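Notebook, Sunday, open day at Githam

Razia wanted this written up while it was still annoying. So: open day, second one this year, doors at ten, first visitor at twenty to.

Set-up

Table goes upstairs by the railing, as before, so people down on the lower floor can look up and wonder what they're missing. Mortimer Ostrowski had drawn a floor plan with arrows for the visitors. The visitors did not follow the arrows. By eleven they had invented a route of their own which went past the biscuits twice, and I can't say theirs was worse.

Calibrated both hand-held grippers before opening. Left one fine first go. Right one took three attempts and a change of cable, then behaved for the rest of the day as if it had never been any trouble. Sirkar (the logging software, for anyone reading this who joined after the summer) started cleanly, which I put down to not having updated it.

Morning demonstration

Task one was the folded cloth. Popular, slow. People will watch a cloth being folded by two grippers for far longer than they would watch a person do it, and several offered advice.

Task two was stacking cups, which is the one Razia calls the crowd-pleaser and I call the noisy one. Fine until a small boy asked why we didn't use our hands. Razia explained that we hold the grippers so that the recordings suit an arm with the same fingers. He thought about this and said he would still use his hands. His mother took a leaflet.

We had 36 people sign the sheet by lunch, and around 16 stayed for the talk, including a group from Nilsuwan who had come on the early train and asked the only hard questions of the day. They wanted to know how we line up left and right when one side loses its markers for a moment. Short answer given: we interpolate if the gap is brief and throw the take away if it isn't. Long answer promised by email. Mortimer promised it, so Mortimer can write it.

Afternoon demonstration

Paper. I argued against paper. A flat sheet on a flat table is a miserable thing to pick up with two fingers, and doing it in front of guests seemed like asking for it. Razia's view was that guests should see a difficult task as well as the easy ones — otherwise they go home thinking it's all cups. She had a point and I said so, quietly.

What we settled on, for next time:

1. Sheet in the middle of the table, both grippers coming in together. Coming in one at a time just pushes it about.

2. Approach low and settle the tips before trying to close. Pressing harder is everybody's first idea, mine included, and it doesn't help.

3. Leave the red booklet up in the far right corner, clear of the sheet. It is the next object and it is much easier, so it can wait its turn. 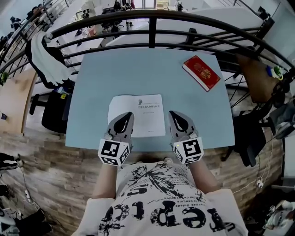
4. Stop after a failed pick, reset, start a new take. No rescuing it halfway through with an elbow. I have watched back the elbow take and it will not be going to Sendlow.

Left over

Two visitors asked to have a go, and both were better at paper than me. One said she wrapped parcels for a living. I have asked Razia whether we can have her back.

Visitor sheet is in the top drawer with the spare cable. The old cable is in the bin, with a knot in it, so please don't fish it out again.

Mortimer to redo the arrows, this time starting from the biscuits.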